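About Hivonent

Hivonent records manipulation examples for teams that train robot control models. We work from one site in Binthorpe and have 2 collection lines.

What we collect

Each example is one short task done by a trained operator: pick an item, place it, stop. The gripper position and the video share one clock. Our current set, Cudiseck, holds 3,654 accepted examples. Of these, 1,149 use packaged food and tableware on ordinary home tables.

How we check

A second operator reviews every example before release. Files with dropped video or a wrong task label are rejected and logged. Labels name the item and where it goes, such as a protein bar from an open display box and a plate on the same table.

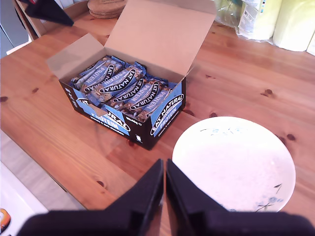 Access

Cudiseck is supplied under license with the Rashti file reader. Send requests to the Binthorpe office.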